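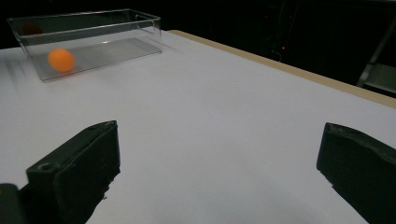 Home | Diary | Garden | Reading | Archive

1/24/26

Woke at six with the heat clanking and could not get back to sleep. Made coffee and sat with the seed catalogs until it got light. I had told myself no new orders until I went through what I already have, and I mostly kept to it. The Sengar beans are down to one envelope. The kale from the Cornton swap is older than I thought and will need a germination test before I trust a whole bed to it.

Snow was still on the north side of the shed. The path to the compost is ice under a thin crust, so I went the long way by the fence. One of the rabbit guards on the young pear had slipped down and there were tooth marks above it. They don't go all the way around. I pushed the guard back up and wired it in 2 places.

Drove to Cornton after breakfast for the library sale. Paid two dollars for a book on root cellars and a dollar for a mystery I may have read before. The county road is patched by the bridge now, badly. Stopped for gas and eggs. Eggs are down a little from before Christmas.

Izzati Halim called while I was putting things away. She has her onions started already. She sows them thick in a tray and gives them a haircut when they flop over, same as last year. I said I would wait until the first week of next month. Mine always stretch if I start early, and the shelf by the south window doesn't get enough sun to fix it. She is going to split a bag of potting mix with me if the feed store gets the kind she likes. We talked about her mother's hip for a while. Surgery is put off again.

Lunch was the rest of the barley soup. It had thickened so much I had to add water twice.

Spent most of the afternoon on last year's notebook, which I should have done in the fall. The notes are good through July and then they stop until September, when there is one line that says "tomatoes done, squash bugs, tired." I tried to fill in the rest from memory. The Skusulel tomatoes cracked after the big rain and I didn't pick fast enough. The peppers by the wall did better than the ones in the open bed. The carrots I thinned late and it showed. I have written at the front of the new notebook to plant fewer squash, and I notice I wrote the same thing in the front of the old one.

Drew the beds for this year in pencil. Garlic is already in, so that corner is settled. Beans go where the potatoes were. I would like to move the tomatoes to the far end but the hose doesn't reach without the second length, and the second length leaks at the coupling. Put a new washer on the list.

Paid the electric bill and the water bill. Wrote to Vitulell about the grow light that quit after one winter — no idea if they will replace it, I can't find the receipt.

Dark before I got the wood in. Two loads, and the second was mostly the wet stuff from the bottom. Fire is slow tonight. Started the mystery and yes, I have read it, but I don't remember who did it, so I'm going on.

Need to call the dentist Monday.

Recent entries
Ice on the gutters
What the swap brought home
Last of the stored apples
Notes on a mild December
Splitting the rhubarb

Contact | Copyright 2026, all entries | Back to top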